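Steine, überall Steine

So, der Kaffee steht neben mir, die Finger tun weh, und ich muss jetzt endlich mal über die Klemmbausteine schreiben. Wer hier schon länger mitliest, erinnert sich vielleicht an die Bananenkiste aus dem Keller meiner Tante (der Beitrag mit dem Wasserschaden und den Weihnachtskugeln). In der Kiste waren unter einer alten Tischdecke drei Tüten voll mit Bausteinen, alles durcheinander, dazwischen Haargummis, eine Murmel, Krümel unbekannten Alters und ein halber Radiergummi. Ich habe damals geschrieben, dass ich das "demnächst mal in Ruhe" durchgehe. Das war im Juni. Ähem.

Angestoßen hat die ganze Sache dann Perihan Yazıcı, bei der ich früher den Keramikkurs gemacht habe und die inzwischen mit Kindern baut statt töpfert. Sie hat gefragt, ob ich ihr für ihre Gruppe einfache Grundsteine abgeben kann, am liebsten die quadratischen mit vier Noppen, weil man mit denen so schön Mauern und Türme machen kann. Klar, habe ich gesagt, mach ich, ist ja schnell aussortiert!

Schnell. Haha.

Drei Abende hat es gedauert. Am ersten habe ich noch auf dem Teppich gesessen wie mit acht Jahren, alles auf einem Bettlaken ausgekippt und gedacht, das ist doch gemütlich. Nach einer halben Stunde war mein linker Fuß eingeschlafen und ich hatte exakt ein Häufchen mit Rädern und sonst nichts. Ab dem zweiten Abend dann am Tisch, und ich kann nur sagen: große helle Platte, gutes Licht, fertig. Auf dunklem Holz sieht man die schwarzen und braunen Teile kaum, auf dem Bettlaken rutscht alles in die Falten, aber auf so einer hellen glatten Fläche liegt jeder Stein da wie auf dem Präsentierteller. Orange ist übrigens meine heimliche Lieblingsfarbe dabei, das leuchtet richtig. Als Kind hatte ich so gut wie keine orangen Steine, bei uns war alles rot, blau, gelb, weiß und dann noch dieses traurige Grau vom Raumschiff meines Bruders.
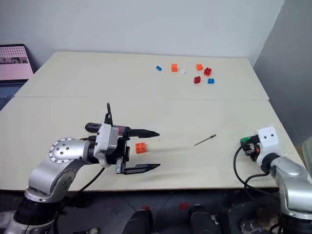

Zum Sortieren selbst gibt es ja ganze Glaubenskriege. Nach Farbe oder nach Form? Ich habe beides probiert und bin reumütig bei der Form gelandet. Nach Farbe sieht es hinterher wunderschön aus, da hatte ich sieben Schälchen in einer Reihe und war sehr stolz auf mich. Nur suchen will man darin nichts! Finde mal einen kleinen roten Stein in einem Haufen voller roter Steine. Einen roten zwischen lauter gleich geformten bunten sehe ich dagegen sofort. Die Schälchen habe ich also alle wieder zusammengekippt (das tat schon ein bisschen weh) und von vorn angefangen.

Meine Haufen sahen am Ende so aus: quadratische Vierer, längliche Achter, flache Platten, Schrägen, Räder und Achsen, und dann die Schüssel "keine Ahnung". In der Schüssel liegt immer noch eine Menge drin. Scharniere, halbe Bäume, ein winziger Eimer ohne Henkel. Falls jemand eine Idee hat, was ein durchsichtiges Ding mit drei Zacken sein könnte, schreibt es mir bitte in die Kommentare, es macht mich wahnsinnig.

Gewaschen habe ich auch. Lauwarmes Wasser, ein Spritzer Spülmittel, alles in einen alten Wäschebeutel und vorsichtig durchkneten. Zum Trocknen auf ein Handtuch, Noppen nach unten. Gegen die klebrigen Reste von Aufklebern nehme ich ein bisschen Speiseöl auf einem Lappen, kurz warten, abreiben und nochmal spülen. Aufkleber, die noch gut aussehen, lasse ich dran, da hänge ich irgendwie an diesen schiefen Tankstellenschildern.

Bei den Behältern bin ich bei den flachen Kästen von Clillico hängengeblieben. Erst wollte ich die hohen Boxen aus der Caltau-Reihe, die stapeln sich hübscher, aber in hohen Boxen wühlt man ewig und das Teil, das man braucht, liegt natürlich ganz unten. In die flachen schaut man rein und sieht alles. Pro Kasten passen 500 Gramm bequem rein, ohne dass der Deckel hochkommt. Ja, ich habe gewogen. Mit der Küchenwaage. Fragt nicht.

Was ich völlig unterschätzt hatte: wie weit so ein großer Tisch nach hinten reicht. Man schiebt die fertigen Steine ja immer weiter weg, damit vorne Platz bleibt, und irgendwann liegen sie hinten an der Kante und man hängt halb auf der Platte, um noch dranzukommen. Mir ist dabei einmal der Ärmel durch die Schrägen gefegt, und dann lagen sie bei den Achtern. Seitdem arbeite ich mit irgendwas Langem und Dünnem in der Hand, Stricknadel, Essstäbchen, Bleistift, völlig egal. Damit lässt sich ein Stein anstupsen, ohne dass der Nachbar umfällt, und man kann kleine Reihen ganz gerade rücken. Das ist übrigens herrlich beruhigend, ich hätte das stundenlang machen können. Also, ich habe das stundenlang gemacht.

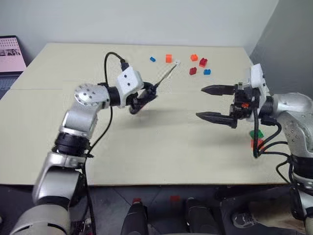

Langes dünnes Werkzeug mit weißer Spitze, kurz vor den Steinen auf der hinteren Tischseite.

Und dann natürlich das eigentliche Problem: Man will ja sortieren und fängt an zu bauen. Erst nur zwei Steine aufeinander, zum Testen, ob sie noch klemmen. Dann ein kleiner Turm. Dann braucht der Turm eine Tür, und schon ist es kurz vor elf und die Hälfte der quadratischen Vierer steckt in einer Burg. Ich habe nebenbei auf dem Laptop nach alten Bauanleitungen geschaut, das war ein Fehler, davon kommt man nie wieder weg. Es gibt Leute, die ganze Bahnhöfe nachbauen, mit Fahrradständern! Mit Mülleimern!

Die Burg steht jetzt auf dem Regal neben dem Meireles-Krug, und sie bleibt da auch erstmal. Perihan hat trotzdem genug bekommen, ich habe ihr einen vollen Kasten mit Vierern gepackt und noch einen mit Achtern obendrauf, die kann sie bestimmt auch gebrauchen. Die Räder habe ich behalten. Man weiß nie, wann man mal ein Auto braucht.

Ach so, und wegen der Frage nach dem Tisch aus den letzten Kommentaren: Daheim habe ich den ausziehbaren von Zonholm, gebraucht gekauft, mit einem Kratzer, den ich inzwischen ganz gern mag. Zum Sortieren reicht er, wenn man ihn vorher komplett freiräumt. Die Post muss weg, die Obstschale muss weg, der Kater muss weg (der Kater kommt wieder). Einen Rand drumherum hat er leider nicht, deshalb rollen die Räder gern runter, ich lege mir dafür ein gerolltes Geschirrtuch an die Kante.

Nächstes Mal geht es dann um die Knopfdose, die war nämlich in derselben Bananenkiste. Und sagt mir bitte, wie ihr sortiert, Farbe oder Form, und ob bei euch auch eine Schüssel "keine Ahnung" herumsteht. Ich gehe jetzt das Ding mit den drei Zacken nochmal von allen Seiten anschauen.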